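Section 4: Folding and Storing Knitwear

Braren Home Care Guide, bedroom edition
Last revised 2018-09-07

Before you start

If you have come straight from Section 3 (shirts and blouses), take a breath and loosen your hands a little, because knits want a different sort of handling. A shirt likes to be snapped and smoothed and pressed flat with your palm. A sweater treated that way will be longer by spring than it was in the fall, and no amount of coaxing will bring those inches back. Everything in this section comes down to supporting the weight of the garment while you move it, and letting it lie where it wants to lie before you ask it to do anything else.

You will need:

A bed, made up, with the spread or comforter pulled reasonably straight
The Vistden drawer organizer, or any drawer at least as deep as your hand is long
Acid-free tissue, if you are putting things away for the season
A sweater comb or a soft clothes brush
The Bikon cedar blocks that came in the small paper bag (do not throw out the bag, you will want it in step 13)

A few words about the bed. People write to us wondering why we don't suggest a table, and you are certainly welcome to use one if yours is big enough. We like a bed for knits. The cover grips the wool just slightly, so the sweater stays put while you walk around to the other side, and you can spread both sleeves out all the way without one of them dropping over the edge and pulling at the shoulder. A few wrinkles in the bedspread won't do any harm. Do take off chenille throws, crocheted blankets and anything else with loops, as these catch on ribbing.

CAUTION: Never fold a sweater that is even a little damp. If you are in any doubt, lay it flat overnight on a dry towel and come back to it tomorrow. Damp wool shut in a drawer will smell of it for weeks, and so will everything it was keeping company with.

CAUTION: Take off rings and bracelets with raised settings. This is especially true for fine knits, where one small snag can run into a line you will see every time you wear it.

Laying out the sweater

1. Check the pockets, if there are any, and close all buttons. Zippers should be closed to the top. An open zipper has a surprising number of teeth and will find the one soft spot on the sleeve beside it.

2. Carry the sweater to the bed over both forearms. Please don't carry it by the shoulders. The weight of the body hangs from two small points when you do that, and this is how those odd little peaks get started.

3. Set it down anywhere near the middle and let go of it. It will land at a slant, most likely, with a sleeve wandering off toward one corner and the cuff bunched up on itself. That is perfectly fine for now. Look for the side seam, which you can use as your guide for everything that follows. On a fine knit in a single color the seam can be hard to pick out, so stand where the light from the window falls across the cloth and look for a thin line, often a touch paler than the knit on either side of it.

4. Find the bottom hem and free its edge. Slip your fingers under it and lift only as much as you need to, then draw it out until it lies flat against the bedspread. Work with the pads of your fingers and keep your nails out of it. Once the hem is lying open, go to the sleeve and do the same for the cuff, easing the gathered part of the ribbing apart until the end of the sleeve is smooth.

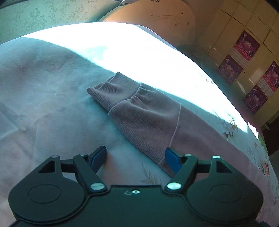 5. Turn the sweater face down. Slide one forearm under the body at chest height and the other under the hem, lift, and roll the whole thing over toward yourself. If the garment is heavy (cable knits, anything with a shawl collar) you may find it easier to fold it loosely in half first, turn it, and open it up again.

6. Straighten the body. Pat along both side seams, starting under the arm and working down. You are looking for two lines that run more or less parallel. If one side seam curves toward the front, ease the hem over with a flat hand until it comes back. Some knits are made with a slight twist and will never lie completely straight, and there is no sense in fighting them.

7. Spread the sleeves out to either side. Pat them flat from the shoulder to the wrist, so that any extra fabric travels out toward the cuff.

NOTE: If you feel a lump in the sleeve, it is usually a fold in the lining or a tissue someone tucked up there last winter. Reach in from the cuff end and take care of it now.

Brushing

8. Go over the back lightly with the soft brush, always in one direction, from the collar down. Pay attention to the spots under the arms and along the sides where pilling tends to gather. A sweater comb will take off pills nicely, but hold the fabric flat beside it with your other hand and use short strokes. Printed bedspreads make it hard to see what has come off, so you may like to slip a plain pillowcase underneath for this part and shake it out afterward.

For the front, turn the sweater over, brush, and turn it back again. Yes, it is a bit of a nuisance. We have tried doing it in the other order and it comes to the same number of turns.

The Masilela fold

There are a good many ways to fold a sweater and you probably grew up with one of them. The fold we give here is named for the Masilela linen chest, the first piece of furniture we ever wrote a guide for, and it makes a soft, even bundle with no crease down the front. It suits all but the bulkiest knits.

9. Fold the right sleeve straight across the back, so that the cuff points to the opposite side. Then bend it down at the shoulder so the sleeve runs alongside the body toward the hem. The ribbed cuff should lie flat when you are done. If it has folded under, open it out again, or you will have a ridge there in the morning.

10. Do the same with the left sleeve. On a long-sleeved sweater the cuffs may reach past the hem, and in that case simply turn them back up toward the shoulder.

11. Bring each side in by the width of your hand. You can skip this if your drawer is wide.

12. Fold up from the bottom in thirds. Take hold of the hem with both hands, thumbs on top, and carry it a third of the way up. Let it settle. Then fold once more to meet the collar, and turn the bundle over so the front is facing you. Run your palm over it very gently. A good fold has a bit of spring left in it, and if yours is as flat as a place mat you have been pressing too hard.

NOTE: For a season's storage, lay one sheet of tissue on the back of the sweater before step 9 and a second sheet inside the folds at step 12. For sweaters you wear every week, leave the tissue out. It only ends up crumpled in the corner.

Filling the drawer

13. Set the Vistden organizer in the drawer with the low side toward you. Put a cedar block in each of the back corners and tuck the paper bag flat under the organizer. The bag has a faint scent of its own and it seems a shame to waste it.

14. Lay the heaviest sweaters at the bottom. Stack no more than 4 to a pile. We know it is tempting to squeeze in one more, especially when there is only the one left on the bed looking at you, but the sweater on the bottom carries all the others and will show it.

15. Fine knits go on top or, better, in the narrow side compartment, standing on their folded edge like books. You can then see every color at once and lift one out without disturbing its neighbors.

16. Close the drawer slowly. If it catches, don't force it. Open it again and look for a cuff that has slid up over the back.

CAUTION: Cedar blocks should not touch the wool directly. The oil can leave a mark on light shades, particularly pinks, creams and pale grays. A twist of tissue around the block is plenty.

Through the year

Open the drawer for 30 minutes once a month, on a dry day, and let the air get in. In March, or whenever you put your winter things away for good, take everything out, brush each piece as in step 8, and fold it again along slightly different lines. This keeps the creases from settling in for life. It is also a nice quiet job for an afternoon with the radio on.

Cedar loses its strength after a while. Rub the blocks lightly with 200 grit sandpaper over the sink or the wastebasket, wipe off the dust, and put them back. They can be refreshed this way many times before they need replacing.

If something doesn't look right

The shoulders have peaks. The sweater has probably spent time on a hanger. Lay it flat, face up, cover the shoulder with a clean cloth barely dampened with cool water, and pat the peak down. Leave it to dry completely where it is.

The hem flares out. Gather the ribbing with your fingers until it is a little narrower than you would like, and leave it lying that way overnight before folding.

The bundle won't stay folded. This is common with slippery yarns. Fold it on the bed and then slide a piece of thin card under it to carry it to the drawer.

One sleeve is longer than the other. Pat the shorter one out from the shoulder first, before you go pulling at the cuff. More often than not the extra length is hiding up in the armhole.

There is a loose loop. Don't cut it. Turn the sweater inside out, draw the loop through to the wrong side with a blunt needle, and stretch the fabric lightly both ways until it settles.

Replacement parts

Cedar blocks and organizer dividers can be ordered separately. Ask for part 3601 for the side compartment divider and mention whether your drawer opens from the left or the right end of the chest. Section 5 covers scarves, gloves and hats.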